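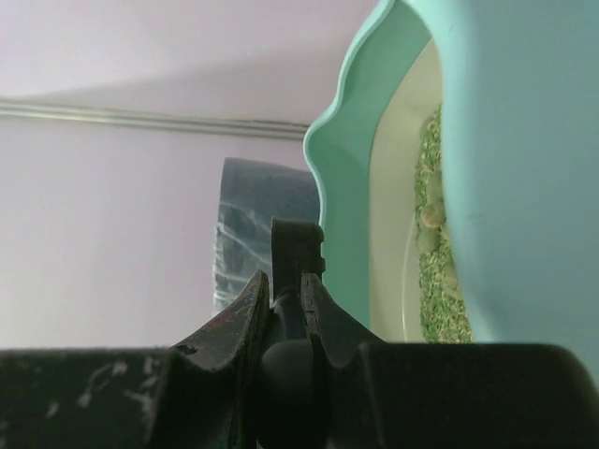 Notebook, May, late afternoon

Long day on the litter scooping set and I want to get this down before I forget half of it.

We're at 1,533 kept demos as of about 4 o'clock. The number Kimon asked for is 2,423, so there's a way to go, but the pace is much better than it was last month when I was throwing out every third one. Today I did two blocks of 30 and kept nearly all of the first. The second block was messier (more on that in a minute).

Started with the easy layout, box against the wall, bag standing upright next to it. Green litter again. I like the green stuff for this, the beige clumps stand out against it and I can tell at a glance on playback whether I went for the clump or just shoveled at the general area. My worry is that the model will like it for the same reason! We've got hardly any demos with clumps that match the litter, and somebody's real box is going to look like that. Adding it to the list for next week.

The second block is where I got sloppy. I was approaching too steep, coming down nearly vertical with the fingers, and the wavy rim of the green box kept getting in my way on the exit. Twice I caught it and dragged the whole box a couple of inches. Kept one of those because I recovered fine and put the clump in the bag, and marked the other as a fail. Not sure that's consistent of me. The rule we wrote down says a box shift is okay if the task finishes without a hand reaching in, so I think I'm covered, but I'd like someone else to look at it.

Grip notes, mostly for myself:
Closing too fast breaks the clump. Slow down over the last bit, even if it feels silly.
If it crumbles, don't chase the crumbs. Go up, pause, pick the next one. The Drelwood set is full of crumb chasing and the policy trained on it just pecks at the litter forever.
Go for the top of the pile first. I started from the bottom a few times out of habit and it all slid down on me.

The fingers are looking beat up. Chips along the edges, and the black is scraped off the base on the left side so it's pale scratches in patches now. Does that matter for training? My guess is no, the wear creeps in slowly over the whole set. But if we swap in a fresh pair halfway through I want it written in the log so we can split on it later. Grip still feels the same to me.

Uploads to Tagle were slow after lunch. 18 episodes sat in the queue for an hour and then all went at once, and I checked three of them, timestamps fine. Haven't checked the rest.

One more thing — the bag. I've been letting it stand wherever it ends up between resets, and when I scrubbed through the morning block it was in pretty much the same spot every time. So much for variety. From now on I'm moving it every five episodes, left, right, behind, further out. Might try a small bin too if Grarine sends the ones they promised.

Tomorrow: wipe the wrist camera, redo the steep ones with a flatter approach, and get through at least two more blocks before lunch

7 likes · 3 comments · Shared 2 times

Comments

I'd pull the box shift one you kept. Or keep both and tag them, I do that on the drawer set and it's been handy for filtering.

+1 on logging the finger swap. We changed pads on the cup task without writing it down and I spent two days hunting for a problem in the data loader.

Can you save me some of the crumbled ones? Even the fails. I want to see if the success checker notices.

Recent entries
Drawer set, handles that stick
Sorting out the Drelwood labels
Reset times, morning vs. afternoon
Tagle queue settings that worked
Cup task wrap-up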